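Boot tray for a small entryway, which one?

Need something for wet boots by the door, hallway is tiny. Had the Bavau one, cracked after one winter. Anything with an actual rim? Blue is fine, see below 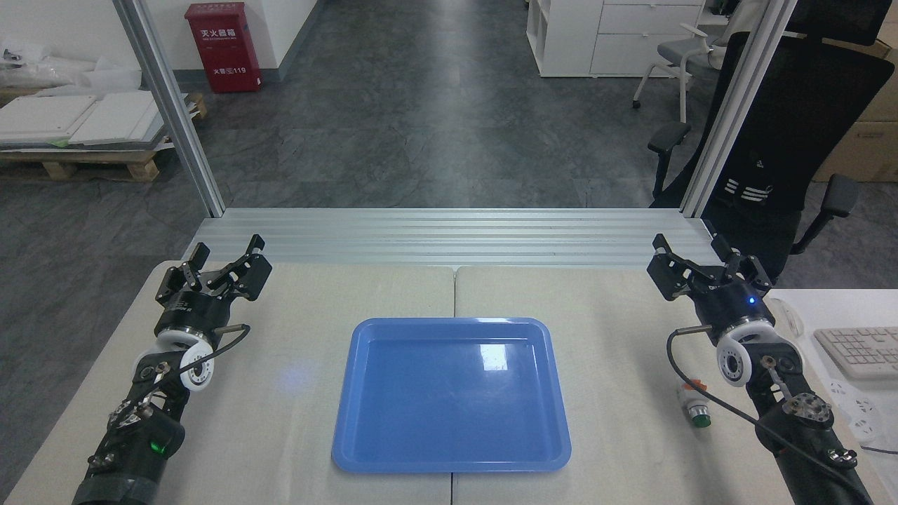 Replies (9)

saltline241
Rim matters more than size. I have the Prinorau, the ribbed one. Snow melts, water sits under the ribs, boots stay dry. Pain to clean tho

mudroom_mo
Disagree on ribs. Grit gets in there and never comes out. Smooth tray, old towel in it, swap the towel when its gross. Done

saltline241
so now you're washing towels all winter

mudroom_mo
One towel a week. I'll live

kettle13
Got the Vimance on sale in September, 10 bucks. Slides all over on tile. Stuck shelf liner under it, fine now

tpk_upstairs
What did the Bavau crack from? Mine's on year three. Did you leave it in the garage?

hallwaysqueeze
OP here. No garage, just the hall. Cracked at a corner, might of stepped on it. More than once

tpk_upstairs
ok well thats not the trays fault lol

mudroom_mo
Anything cracks if you stand on it. Measure the door swing before you buy, I had to return one that blocked the door

hallwaysqueeze
Good call, didnt measure. Door clears by 13 inches so a narrow one fits. Leaning smooth plus towel, sorry saltline. Will try the shelf liner too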